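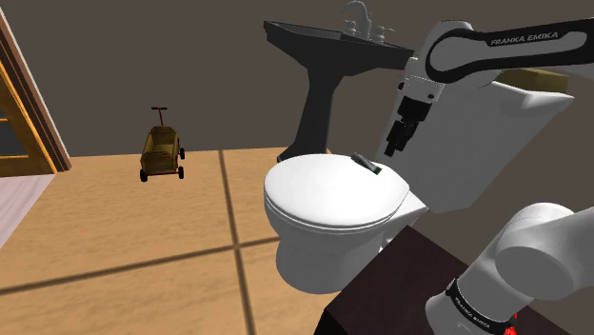

Simulated arm stops above the object and stops with fingers almost together

Posted in: Simulation and Motion Planning
Asked by nakel_sim, 10 June 2026

Hello all. I have a problem with a pick task in simulation and I would like to ask for your opinion. The room is a bathroom, the arm is a Franka, and the task is to pick a small long object from the closed lid of the toilet and put it on top of the tank.

The arm goes to the pre-grasp pose with no trouble. Then it should go down, but it stays a short distance away from the object, fingers almost together, and after 30 seconds the episode ends with a timeout. I ran 123 episodes during the night and 82 of them ended in this way. In the other ones the object was picked, but sometimes the fingers went a little into the lid, and this also worries me.

What I checked already:
The object pose is correct when I print it.
The target is inside the reach of the arm.
The joint limits are not reached.
With the same object on the floor tile there is no failure.

The planner says only "no valid path", without the name of the colliding pair. I use the scene package from Rostdale and I did not change the meshes. Is it the planner or is it the scene?

Answered by Cosholm

It is the scene, I am almost sure. Please look at the collision shape of the toilet, not the visual one. In many packages the collision shape is one convex hull over the bowl, the lid and the tank together. Such a hull fills the corner between the lid and the tank, so there is invisible solid volume exactly at the place where your object lies. The planner is correct to refuse.

You can test it in a few minutes. Turn on the display of collision shapes and look from the side. If you see a slope going from the front of the lid up to the top of the tank, you have found it. Then split the mesh into convex parts. I use 14 parts for a toilet, and fewer were not enough for the curved edge of the lid.

For the fingers going into the lid, I think it is a second problem. Check that contact between the fingers and the lid is not disabled. Some people disable it to make the grasp easier and then forget. If you plan to move this policy to a real arm, please repair this one first. A real arm will push against the lid until the force limit stops it.

Answered by bolt_and_nut

had same thing, increase the timeout to 60 and try other seed. worked for me

Answered by Hsiao

I would not increase the timeout. If there is no valid path, more time only makes the night longer.

I agree with Cosholm about the hull, but I want to add one thing. Look also at the opening of the gripper at pre-grasp. You write that the fingers are almost together. They should be open before the arm goes down, otherwise they will land on the object and push it away. In my project the open command was sent, but the next motion command replaced it before it was finished. I added a wait until the finger width was reached.

Comment by nakel_sim

Thank you, the slope is there, just like Cosholm wrote. I am splitting the mesh now. The open command I did not check yet, I will write again when I have the new numbers.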